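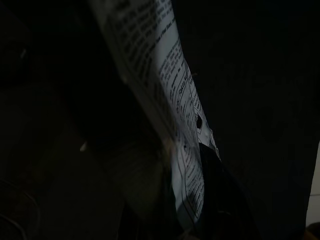
Wrist camera view, printed sheet at the gripper, lights as they are now

Wrist camera too dark and blurry to read paper the arm picks up

I'm building a small sorting arm in a shared workshop. The job is to pick crumpled paper out of a bin of mixed packing waste and drop it in one of two trays, depending on whether it is a printed leaflet or plain filler. The arm is a secondhand Skelteck with a two-finger gripper, and I added a small camera at the wrist. The software is my own, running on an old desktop under the bench.

Finding paper works well enough. White shows up against everything else. The trouble starts when I try to decide what kind of paper it is. As you can tell from the picture, the sheet is bright and almost everything else is black. There is small print on it and what look like ruled boxes lower down, but none of the text is legible. My text detector gives up on frames like this. The only mark it picks out reliably is the small black symbol in the boxed part.

I have tried raising the exposure. At 40 ms the dark areas come up a little but the paper turns solid white. I saved 975 frames in June at different settings and sorted them by hand, and none of the settings fixed both problems. Should I buy a better camera, or is this a lighting problem?

Posted by baltia_bench

Lighting first. Don't buy a camera yet.

You don't need to read the words to tell a leaflet from filler. You need to know there are dark marks on white paper, in rows. Your picture already shows that. Drop the text detector, crop to the bright area, and measure how much fine dark detail is inside it. Plain filler will have folds and gray shading but very few small hard edges. Set a threshold from the frames you sorted by hand.

For exposure, stop metering on the whole view. With this much black in it, auto exposure will push too far and burn out the paper. Meter on the bright region only and lock it before the fingers close. If the background stays black, leave it black.

For the light, put a small diffused LED strip on each side of the wrist. One bare LED next to the lens will give you glare on folded paper. I used tracing paper over the strips and it was good enough. Run the wires along the outside of the arm and leave slack at the last joint. I didn't, and pulled a connector out on the first full rotation.

Check focus too. Many small cameras ship focused for a couple of feet away. Some have a lens that is glued but can be turned once the glue is scraped off. Close the fingers on a sheet of newspaper and turn the lens until the print is sharp at that distance. Then put a dab of nail polish on it so it stays.

Posted by Dorine

Get a better camera. Those cheap modules are all like that. Mine was fine after I swapped it.

Posted by user3737

I would move the decision away from the wrist altogether. Let the arm pick up the paper, carry it to a fixed spot over the bench, and look at it there with a second camera and a proper lamp. The wrist camera then only has to find white things, and you say it does that already.

It costs you a little time per pick. On mine the stop adds nearly 2000 ms, and I don't care because the bin isn't going anywhere. Paint the inside of the inspection spot matte black and turn the wrist so the wide part of the sheet faces the lens. If the sheet is twisted, take a second picture from the other side before deciding.

Dorine's point about counting edges still applies with this setup. I'd try that on your saved frames first, as it costs nothing. Keep some of them out when you set the threshold so you have something to test on.

Posted by Ó Súilleabháin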